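You are here: Home / Couch Notes / The Lighthouse Dog Movie, Again

So my cousin Salamatu Lawal sent me a text a couple of weeks ago that just said "do you remember the one with the dog and the foghorn" and I have not known peace since. I knew exactly which one she meant. We must have rented Captain Florkus every other weekend one whole summer, to the point where the guy at the rental place stopped asking and just reached for it when he saw us come in.

If you've never seen it (and I'm guessing you haven't), it's a family movie about a girl named Prillier who gets shipped off to live with her uncle at a lighthouse after her parents split up. The uncle doesn't talk. The dog, Florkus, kind of does, in the sense that he barks in a pattern and the girl decides it means something. There's a land developer, of course there is, because every kids' movie from those years had a man in a pale suit who wanted to knock something down and put up condos. And there's a foghorn that hasn't worked since the uncle's wife died. You can see where this is going. I could see where it was going when I was 9, and I still bawled.

I wanted to watch it again before Salamatu came to visit, and wow, that was a project. It isn't on any of the streaming services I pay for, or the ones my brother pays for and I use. I finally found a used DVD from a seller who had 17 copies of it, which raised some questions I didn't ask. Paid more for shipping than for the disc. It showed up on 22nd April in a case for a completely different movie, something with a hot air balloon on the cover, and for a minute I was really mad, but the right disc was inside.

Popcorn, blanket, lights off. Here we go!

First thing: it's slow. I had no memory of it being slow. There's a good long stretch at the start that's just the girl on a ferry looking at the water with a suitcase on her knees, and I kept waiting for the title to come up. As a kid I guess I filled all that in with my own stuff. Now I'm sitting there thinking about whether I moved the laundry over. But then she steps off the ferry and the uncle picks up the suitcase without saying hello, and I was back in it like I'd never left.

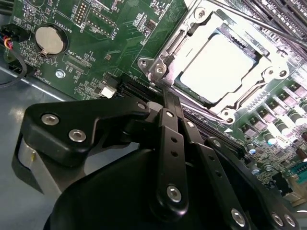

The uncle is so much better than I remembered. When I was little he was just the grumpy one you waited to get nice. Watching it now I think he's giving the only real performance in the movie. There's a bit where he sets out three plates for dinner by mistake and then puts one back in the cupboard, and the camera doesn't even move in on him, it just stays across the room. I rewound it twice. No kid is going to get that, and I love that they left it in anyway.

The girl is fine. She's a movie kid, she says things like "maybe some lights aren't meant to go out," and I rolled my eyes, and then I wrote it down to text to Salamatu. The dog is great. Big scruffy thing with one ear up. I'm pretty sure there are two different dogs playing him, because in the beach chase the ear that sticks up is on the other side. I was so proud of catching this that I paused the movie and went to tell my husband, who was asleep.

Now for the part that doesn't hold up. The developer has a pair of bumbling helpers, and every time they come on the music goes all wacky and somebody falls in something. Mud, fish, more fish. I remember me and Salamatu laughing so hard at the fish truck that she got the hiccups. This time I mostly checked how much movie was left. Also the whole plot hangs on the town needing to raise $2000 to save the lighthouse, which, even back then? Two thousand dollars? You could've sold the uncle's boat! They do a pie sale. It's a cute pie sale, don't get me wrong, but they're at $400 near the end and the whole town is acting like the ocean just dried up.

And the storm. Okay. The storm scared me to death as a kid, I used to hide behind the arm of the couch and make Salamatu tell me when it was over. It's very obviously a bathtub and a toy boat. You can tell by the size of the water drops. Doesn't matter one bit. When the foghorn finally goes off and the uncle yells the dog's name, first time he's raised his voice in the entire movie, I had tears running right down into the popcorn.

I should say something about the DVD itself. The picture is soft and the colors have gone kind of brown, like somebody left it on a windowsill. There's one extra, a short interview with the man who wrote the music, Crisanto Samonte, and it's lovely. He says he recorded the foghorn theme with a borrowed tuba and that his kids were sick of it before the movie even came out. He doesn't have a bad word for anybody. No subtitles, which is a shame, because the uncle mumbles.

Salamatu's coming in June and we're doing a double feature. She wants to follow it up with Urari Summer, the canoe one, which I always thought was boring, but she sat through plenty of my picks so fair's fair. She's bringing her little boy, too. I'm curious if he'll make it past the ferry.

Three and a half foghorns out of five from me, and the half is for the plate thing. If any of you remember the sequel, the one where they go to the Afolabi carnival and the uncle is played by somebody else, please leave a comment. I have a clear picture of a Ferris wheel in my head and my brother swears I'm making it up.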